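Clotier Wallpaper and Paste
Frequently Asked Questions
Last updated 9/30/19

Hello and welcome! If you've landed on this page you are probably standing in a room with a tape measure in one hand and wondering what you've gotten yourself into. Marisa Bellini has been answering the shop phone for a good many years now, and most of what follows comes straight out of the notebook she keeps beside it. Have a read through, and if your question isn't covered, do call or write. We like hearing about people's rooms.

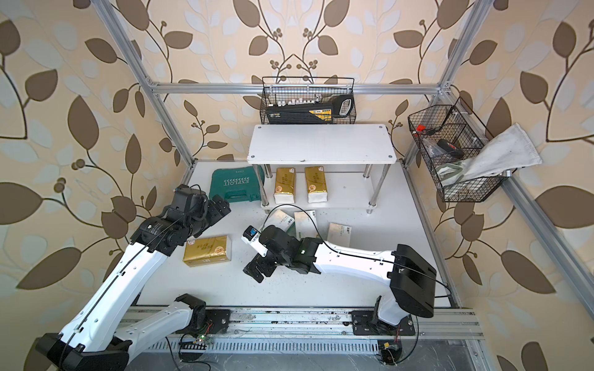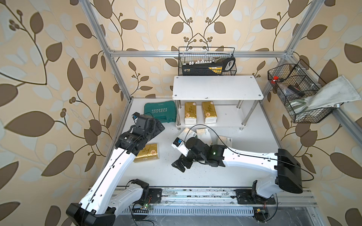
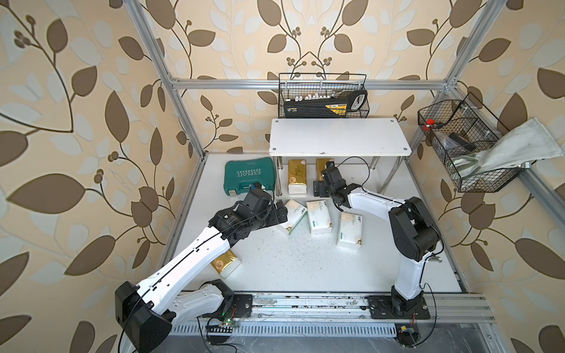

Large brown and pale leaves, with little clusters of berries, on a light background.

How many rolls do I need?

Measure the width of every wall you plan to paper, add them together, and then measure the height from the baseboard to the ceiling in a couple of different spots (old houses especially can surprise you). Send us those numbers along with the name of the pattern and we'll work it out for you at no charge. Please don't subtract every little window and door. You'll want that paper for the fiddly bits above and below them, and for the one strip that goes wrong, and there is always one strip that goes wrong.

What is a pattern repeat, and why does everyone keep mentioning it?

The repeat is the distance down the roll before the design starts over again. With a tiny sprig or a stripe you hardly need to think about it. With big leaves and trailing vines it matters a great deal, as each strip has to be shifted up or down until the stems meet across the seam, and whatever you trim off to get there is usually too short to use anywhere except over a doorway. The repeat is printed on the label of every roll we sell. Our Tomoana patterns have the longest ones, and people nearly always need an extra roll or two.

Will a large pattern make my small room look smaller?

We get this one every week! My own feeling is that a big pattern in a powder room or a hallway is one of the nicest things you can do, and that small, busy prints often feel more crowded than large ones do. A pale background helps, especially if your light isn't wonderful. But it's your room and you're the one who has to brush your teeth in it, so please order a sample first, tape it up, and walk past it for a few days in the morning and again at night with the lamps on.

How do samples work?

Samples are free for the first three patterns. They come cut from the roll, so on a large design you may get a leaf and a half and not much else. If you'd like to see a whole repeat, ask for the long sample, which we do charge for, and we'll take that off your order if you go ahead.

What is a batch number?

Paper is printed in runs, and the color can drift a tiny bit from one run to the next. You'd never notice with two rolls sitting apart, but side by side on a wall, oh my, you will. Check that all of your rolls carry the same batch number before you open any of them. If you run short later on, tell us your number and we'll look in the back. We keep more than 2,000 rolls in the Furport warehouse, including odds and ends from older batches, and we've rescued quite a few dining rooms that way.

Can I paper over old wallpaper?

You can, and people do, and we still wish they wouldn't. Old seams show through, dark colors can bleed, and the moisture in the new paste can loosen whatever is underneath. A steamer and a wide scraper will get most of it off in an afternoon or two. If the old paper really won't budge without taking the plaster with it, put on a good sealing primer, let it cure for as long as the can says, and then hang a lining paper first.

Which paste should I buy?

Look at the label on your roll before anything else. If it says "paste the wall," use Brultano Ready Mix straight from the tub. If it says "paste the paper," use the Brultano powder, mixed with cold water and left to stand until the lumps are gone. With the powder you'll also need to let each pasted strip rest, folded loosely onto itself, so it can finish stretching before it goes up. Skipping that rest is the usual cause of bubbles, and Marisa says she can tell from the first sentence of the phone call.

Where should I start hanging?

Draw a true vertical line with a plumb bob or a level and hang your first strip to that. Never trust a corner! With a bold design, start in the middle of the wall your eye goes to first and work outward both ways, then let the mismatch fall in the corner behind the door.

Can I wipe it down?

Anything marked "washable" can be wiped gently with a soft, barely damp cloth. "Scrubbable" papers will put up with a little mild soap as well. Uncoated papers shouldn't get wet at all, so for those try a dry sponge or a piece of plain white bread (my grandmother's method, and it does work on fingerprints).

How long does delivery take, and what does it cost?

Orders over $200 ship free. Most patterns leave Furport within four business days. Tomoana papers are printed to order in March and again in the fall, so please ask about timing before you book a paperhanger.

Can I return rolls I didn't use?

Yes, within 30 days, as long as the wrapper is still sealed. We can't take back cut or opened rolls or long samples. Do keep one roll for yourself, though, somewhere dry and out of the sun, for the day a chair goes into the wall.

Do you sell discontinued patterns?

We do! There are 2,490 designs on our archive list, and while we don't have stock in all of them, Marisa is happy to go looking. Mail us a scrap if you have one, with your name and phone number on the back in pencil.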